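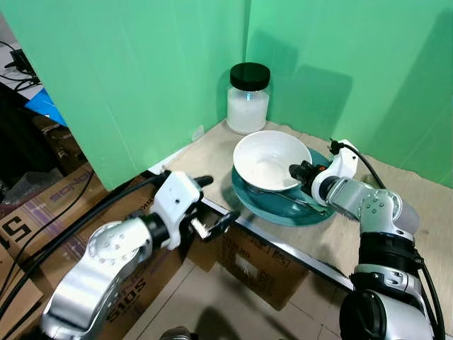
Tatik breakfast set: bowl, plate and jar, three months in

I bought the Tatik set in November because I was sick of eating porridge out of a soup plate. There are three bits to it, a white bowl, a teal plate to go under it and a clear jar with a black screw lid. You supply your own cutlery. It was $184 from Lemora, a lot of money for something you eat oats from, and I dithered over it for ages before my sister told me to get on with it.

So, the bowl first. I love the bowl! It's plain white and properly glossy, with a nice deep curve so the milk stays put when you carry it to the couch. The listing says it holds 630 ml, and I'd believe that, as it takes my usual oats with a chopped banana and still has room for yoghurt. It goes through the dishwasher every night and the glaze still looks the way it did when I unwrapped it. Mine gets warm at the rim in the microwave — not hot enough to drop, but I use a tea towel now.

The plate is the one I wasn't sure about. Teal is a strong colour first thing in the morning, and I'd been tossing up between that and the grey. I'm glad I went for it. It's wide enough to park a spoon beside the bowl, so there's no more sticky ring on the table, and it gets used on its own for toast and cake too. My one gripe is that there's no well in the middle to hold the bowl, so the bowl wanders towards the back if you walk too fast. A shallow dip would've fixed that.

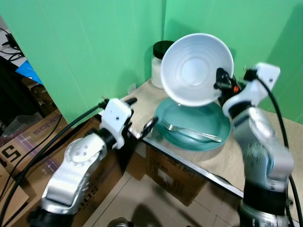

Haoran Yu, commenting on my first post about the set, reckoned the bowl was the only part worth paying for, and that any old saucer from the op shop would do the same job underneath. Fair enough, and I did try it with a couple of my nan's saucers. They were all too small! The bowl covered them completely and the spoon had nowhere to go, so I've stuck with the Tatik one. Haoran also asked whether a fork scratches the plate. I've had plenty of pancakes and fruit salad off mine and can't find a mark, though I'm not someone who saws away at things.

As for the jar, it's a jar. The lid screws down firmly and hasn't jammed, even with sugar in the thread, and the mouth is wide enough for a dessert spoon. It weighs 443 grams empty on my kitchen scales, so it doesn't tip when somebody bumps the table. I do wish it came with a label or two, having salted a cup of tea in my first week. Texta on masking tape, problem solved.

I looked at two others before this one. The Rarkurden set was $50 cheaper but the bowl was so shallow it was basically a pasta plate, and the Uysal one only came in a matt finish, which sets my teeth on edge when the spoon scrapes it. If you don't mind that sound, the Uysal is worth a look, as the plate has the dip I was whingeing about.

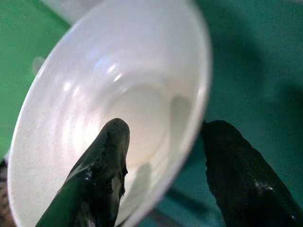 Would I buy it again?

The bowl, yes, tomorrow. I've already asked Lemora if they'll sell me a second one by itself and they've said it's coming in autumn, so I'm on the list. The plate I'd get again in the same teal. The jar I could take or leave, and if they knocked a few dollars off for skipping it I'd use an old jam jar and be perfectly happy.

Four stars from me, and it'd be four and a half if the plate had that dip. I'll update this if anything chips.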